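Product names should survive a form field

28/04/2021

Vurnorico sells 1152 fasteners through an ordering system that accepts only unaccented capital letters. One of its suppliers is Lazarević. In the system it is LAZAREVI, because the import script drops any character it cannot map. The invoice match fails and a clerk fixes it by hand – 222 times last year.

The usual answer is to ask suppliers to register a plain spelling. I think that puts the cost on the wrong party. Character encoding is a solved problem, and a buyer who runs old software should pay for the conversion table.

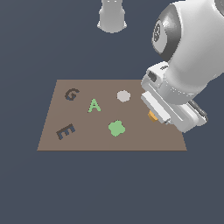 Block capitals G and A, computer rendering.

Hodier replaced its import script in May of last year. The work took five days. Names are now stored as supplied, with a second field for the plain form, and searches check both. Vurnorico should do the same before it adds another supplier.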